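Randomizing the table in a wrist-camera sim (and checking that it worked)

Posted 27 November 2021

A few people have asked how I set up the texture randomization in my Plostia runs, so I'm finally writing it down. It's a pretty small piece of the pipeline, but it's the one I got wrong for the longest, and it cost me most of February. Grab a coffee, it's a bit of a ramble!

You'll need a simulator that lets you swap materials between episodes (I use Dritosance, but the steps carry over to most of them), a two-finger gripper with a camera on the wrist, and a trained policy that you're a little suspicious of. I'm assuming you already have the arm moving and can save camera frames to disk.

Step 1: Look at what the wrist camera sees

Before you change a single material, dump the wrist view from a handful of episodes and scroll through them with your own eyes. I skipped this. I'd been watching the nice wide view from the side, where the table is a modest brown rectangle and everything looks sensible. From the wrist it's a different world. The fingers sit down in the bottom corners and for long stretches the rest is wood grain, right up close.

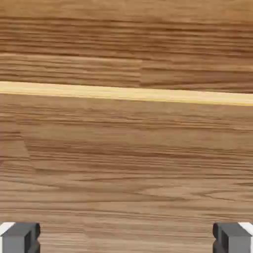
So if your policy is learning from pixels, the grain is a huge share of what it's learning from. Mine had worked out where it was over the table by reading the streaks and the joins in the wood. Clever, in a way, but useless the minute I changed the texture. On the original tabletop it did beautifully, and on a plain grey one it wandered off like it had forgotten its keys.

Step 2: Freeze a baseline

Pick one texture, one light setup and one fixed list of seeds, and run your policy on that before you touch anything. I use 140 episodes. Write the success rate somewhere you won't lose it. I keep mine in a text file beside the checkpoint, after the time I kept it on a sticky note and then recycled the sticky note.

Keep the seeds the same for every comparison after this. If you let the object positions move around while you're also changing the table, you won't know which one hurt you.

Step 3: Build the texture pool

I ended up with 286 textures, though you can start with far fewer. Mine are mostly woods, with some stone and fabric and a pile of flat colours. Go through them by hand and toss anything with a logo or a strong vignette in it.

Then hold some back. I put 30 in a separate folder that training never gets to touch, and I made the folder read-only because I know what I'm like. Try to make the held-out set varied too. My first one was nearly all pale woods, so it told me a lot about pale woods and not much else.

Step 4: Randomize more than the picture

Swapping the image file is the easy part. For each episode I also draw a random:

rotation of the texture
scale (how big the grain comes out)
offset, so the joins land somewhere new
brightness and a slight colour shift

Offset is the one I'd missed. With it left at zero, every wood in the pool had its seams falling in whatever spot the file put them, and the policy happily memorized a bunch of those. Scale matters a lot as well. If the grain gets stretched too much it goes soft and smeary up close, so keep an eye on your upper limit. A bit of blur is fine by me, since my real camera isn't exactly crisp at that distance either.

One gotcha in Dritosance: the offset is applied before the rotation, so if you copy numbers over from another simulator you'll get something odd. Set the rotation first in your config and save yourself the headache.

Step 5: Don't forget the edge and the background

When the wrist tips, the camera can look out past the end of the table, and then you've got a big high-contrast line and whatever your simulator draws when there's nothing to draw. In mine that's solid black. A policy will latch onto that line in a heartbeat.
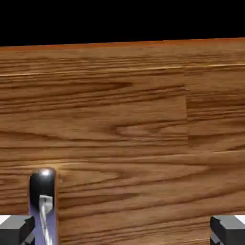 I now randomize the background as well, starting from that plain black and mixing in flat greys and a few blurry room photos. I keep black in the mix at a low rate so that old checkpoints can still be compared. The edge strip of the table gets its own material draw, separate from the top. If you tie the two together you'll find the colour of the edge gives away which texture is on top, and we're back to memorizing.

Check your object colours while you're in there. Anything dark against a dark background can vanish when the camera angle is low, and it's better to find that out from saved frames than from a mystery dip in your results.

Step 6: Retrain, then test in the right order

Warm start from the baseline checkpoint if you're short on compute. I trained for 8 hours on one card and the curve was still creeping up when I stopped it. Then run your evaluations in this order: the baseline texture first, training textures next, and held-out textures last.

Expect to lose a little on the baseline. That's normal, the policy has lost its cheat sheet. What you want is for the training and held-out numbers to sit close together. If there's a big gap, go back to Step 3 and add variety before you fiddle with the network.

Common snags

Training gets really slow. Load the textures once at startup and swap the references. Reading from disk every episode was eating over half my run time.

The policy freezes on busy textures. Ramp the randomization up gradually. I start with brightness only, bring in offset and rotation after that, and leave scale until the end.

Everything looks randomized but the results don't budge. Dump the wrist frames again! My material swap was once hitting a hidden copy of the table and I didn't notice for days.

The config files are in the Akbulut folder of my repo, with the Plinex export script next to them if you want to plot the comparisons. The script still chokes on file names with spaces in them, so rename your textures before you run it.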